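Basell Residents' Association
Household Guidance Sheet: Keeping Food and Drink in Guest Rooms and Studio Apartments

Many residents of the Gukville buildings now let a room to students or visiting relatives, and in a studio apartment the kitchen, pantry and bedroom share the same four walls. The association receives regular questions on storing dry food, preventing pests and looking after small appliances. The following advice applies to all units.

Dry goods and snacks

Packaged snacks should be kept together in one place, off the floor and away from the radiator. A drawer, a lidded box or a shallow tray is suitable. Residents are advised to sort by expiration date, with the earliest at the front, and to discard outer cartons on the day of purchase. Cardboard attracts silverfish and takes up more space than its contents. 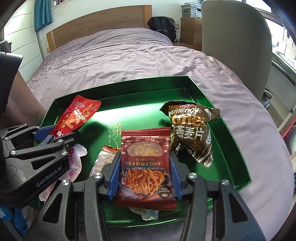
Hannelore Frei writes that she gave up on drawers altogether, as anything at the back was stale by the time she found it, and that an open tray on the dresser has cut her family's waste considerably. She asks whether opened bags may be kept the same way. The association recommends that opened bags be moved to a jar or tin with a tight lid. A clothespin is adequate overnight and no longer.

Flour, rice and oats require more care. These should be transferred to sealed containers as soon as they are brought home. If pantry moths are found, the following steps apply:

Remove all dry food from the cupboard and inspect each package, including unopened ones.
Discard anything showing webbing or larvae in a tied bag and take it directly to the outdoor bins.
Vacuum shelf corners and peg holes, then wash the shelves with warm water and a little vinegar.
Leave the cupboard open until completely dry.

Shared supplies and children's treats

Where several people use one shelf, labels prevent most disagreements. Masking tape and a permanent marker are sufficient. Individually wrapped treats keep well, provided the seal is intact, and are easily divided among lunch bags. Pouches with irregular outlines do not stack and should be stood upright in a narrow box.

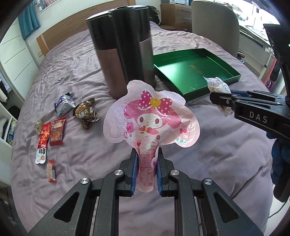 My Melody snack pouch in pale pink.

Households managing food allergies should keep the original packaging until the contents are finished, as the ingredient list is often needed later. Tania Munshi of Unit 32 has translated the common allergen terms found on imported packages, and copies are available in the laundry room.

Electric kettles

A kettle should be used on a firm, level, heat-resistant surface with the cord clear of the edge. It should be unplugged and allowed to cool before it is moved, cleaned or put away. Water in Basell is hard, and kettles in daily use need descaling every month. 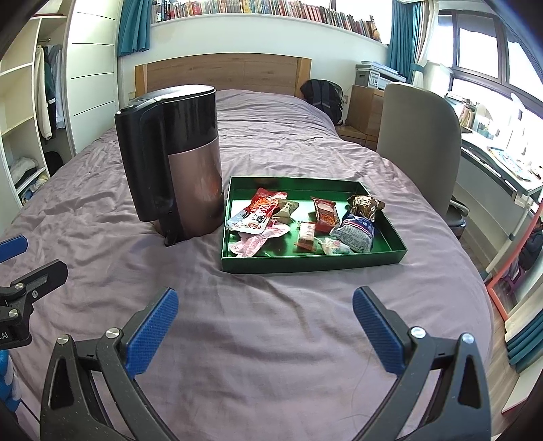

Electric kettle with rose-gold lower body and black handle.

To descale, fill the kettle halfway with equal parts water and white vinegar, bring to a boil, switch off and leave for 12 minutes. Empty, rinse twice, then boil and discard one full kettle of plain water. Stubborn deposits may need a second treatment. Steel wool must not be used inside any kettle, and the base must never be placed in water.

Bedding

Crumbs and tea stains account for most of the bedding questions received. Shake sheets outdoors before washing. Tea should be blotted, rinsed from the reverse side with cold water and treated with liquid detergent before the sheet goes into the machine. Do not tumble dry until the mark is gone.

Questions may be left with Svenja Wieser at the building office, extension 468. The next revision of this sheet will be issued in February.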